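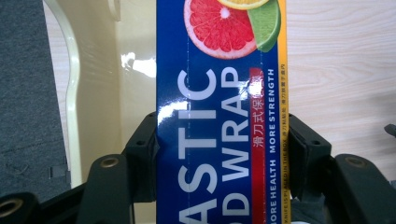

Wrap Box Storage, Final Report
Packaging and Everyday Objects, course 773
Project name: Bava

What we set out to do

Find a sensible home for a box of plastic food wrap. Sounds small. It kind of is, but the long box was the item that came up most when we asked people in Loltitetti (our residence) what annoys them in the shared kitchen. It gets laid on top of stuff, slides off, ends up behind the toaster. Then somebody buys another one.

The assignment said pick one household object and one container and work out how they fit together in real use, so: food wrap box, plastic bin. We didn't get to foil or parchment. Those were in the proposal, dropped in week 2.

Why a bin

Noguchi (the drawer organizer design from last year's class) needs a deep drawer. Our kitchen doesn't have a deep drawer. A bin can sit on a counter or a shelf and you can lift the whole thing out when you wipe down. Also cheap.

Question going in was whether the box should lie flat, stand up or lean. Flat was out fast, it eats the whole bottom of the bin and everything else gets piled on it. So really it was stand versus lean. 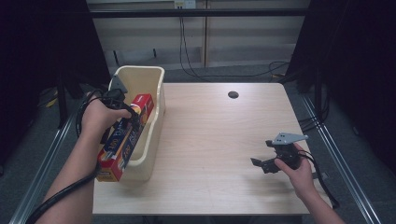
PLODACH, August

Leaning is what the box wants to do. Low end out over the front rim, high end against the far wall inside. Easy to grab, and you can see what it is from across the room. Problem is the part that sticks out. On a full table fine, on a narrow shelf somebody's sleeve is going to catch it. We marked leaning down for that and I still think that's right, though we argued about it.

The bin's rolled rim matters more than we expected. Rounded corners too. A box is all straight edges and the bin is not, so a corner of the box never really seats in a corner of the bin. We should of measured this before picking the bin. Next group please do that.

Standing up: takes the least floor space, leaves room for bags and clips beside it. Tips if nothing is next to it. With other things packed around it, stays put.

Reading the label

This turned into its own section because it kept coming up. The big lettering runs along the length of the box, so as soon as you stand it on end you're reading sideways. PLASTIC FOOD WRAP is large enough that it doesn't matter. The small line on the yellow strip, KNIFE IS PLACED IN THE BOX, does matter and is tiny. That's the one a first time user needs! Turned sideways at arm's length most of us gave up on it.

The fruit picture does a lot of work. Grapefruit, lime, you recognize it before you read anything. If you store it upright, keep the fruit end up. That went in our kitchen instructions as rule one. 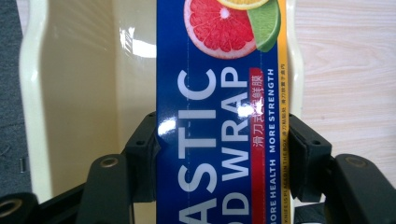
Nanami Hirano, student, testing and write-up

Notes on opening. There are dashed lines on the blue face and it's worth deciding where the box will live before you tear anything. An opened box is weaker along that side, and if that side takes the weight when it leans, it bows. I only thought of this late so it's a guess, no numbers behind it.

Shiny cardboard also glares under ceiling lights. Wiped out part of the lettering and some of the red band depending how you turn it. Affects the label reading results, I'd rerun those with a lamp we can move.

What we recomend

Upright, fruit end up, bin at least half full of other things. Lean it only if the bin has clear space in front. Don't lay it flat.

Left to do

Try a taller bin. Foil box if anyone has time. Print the instruction card bigger, the draft on the fridge is 4 lines and people still don't read it. Scores are in the appendix, scale of 1 to 5, the blank cells are tests we skipped.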